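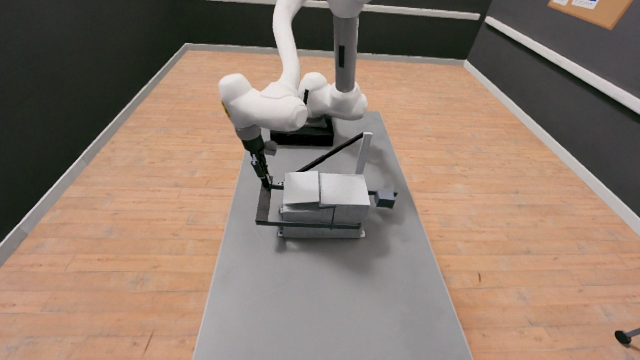 4. If the arm stops with its fingers on the stack

I've had this one more than any other fault in the Vokik simulator, so please read it before you press anything! The arm comes down, the fingers reach the top of the work piece, and the program halts with code 383. The first time I got it I hit Resume straight away (don't) and the solver flung blocks right across the room.

4.1 Press Hold, then wait for the status line to go grey.

4.2 Look along the seam between the two top pieces. If one is tilted and overlapping its neighbour, you've got the same trouble I had: the gripper is working to a height the panel isn't at any more.

4.3 Switch to Jog and raise the wrist straight up. Go slowly, and keep off the sideways keys until the fingers are well clear of the black rods.

4.4 Open the log and find the last contact line. Mine was line 1,072, yours will be somewhere else. Copy it out before you reset, as the reset wipes the lot.

4.5 Choose Reset Parts (not Reset Room, which loses your camera views as well) and run the program again at speed 2.

Note: Kavinda Jayawardena found that saving halfway through a run can bring this on, so I only save between runs now.

CAUTION: Never send a program that has stopped on 383 to the real arm. The simulator forgives a bad height and the real one will push until something gives. If it stops twice in a row, send the log to Yupin Kaewmanee and leave the program locked until she's had a look.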